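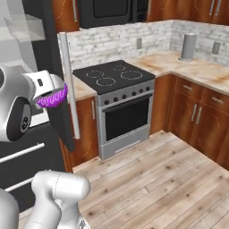 Planning the Purchase of a Kitchen Assistance Arm
Project report, spring term
Mariann Orbán and Lilla Nyitrai
Apr 9, 2021

1. What we set out to do

When we started this project we both imagined that the fun part would be the robot and the dull part would be the money, and by the second week in March we had pretty much changed our minds (Lilla even started dreaming in spreadsheets, she says). Our task was to work out what the department should buy if it wants a mobile arm that can open doors and drawers in an ordinary home kitchen, and to do it without spending anything first. So all of our trials were run in simulation, in a kitchen model we named Nanness, and the results fed straight into the budget.

2. The kitchen

We wanted a room that would give a robot a fair amount of trouble. Nanness has a range with six knobs and an oven door, a microwave mounted over it, a black refrigerator, and wooden cabinets above and below an L-shaped counter. The handles turned out to matter more than anything else in our planning! The upper cabinets have long vertical ones, the drawers have small ones, and the refrigerator has its own, so a gripper that suits one may be clumsy with another.

3. The three options

We compared three packages, which we called Kekeo, Bakos and Brarora so that we wouldn't play favorites. All prices are in dollars and cover the gripper, wrist adapter and spare pads only. The arm and base would be leased, and the department is handling that separately.

Kekeo: 1098
Bakos: 1245
Brarora: 1757

We ran 32 trials with each package, split evenly between the refrigerator, the oven, the drawers and the cabinet doors. Kekeo did nicely on the big handles and kept slipping off the drawers. Bakos was slower, but it managed all four. Brarora was the strongest of the lot, and we were both very taken with it, but its wider body kept bumping the counter whenever the base came in close.

4. Our recommendation

We suggest Bakos. It costs $147 more than Kekeo, and we think the drawers are worth that, seeing how much of a kitchen lives in drawers. We would put the $512 saved against Brarora toward a second set of pads and some used cabinets to practice on.

5. Still open

We haven't priced shipping or training time, and our simulated floor is perfectly level, so a real one may bring surprises for the base. Mariann is going to ask for written quotes before the order form goes in, and Lilla will rerun the drawer trials with the base parked a little farther back.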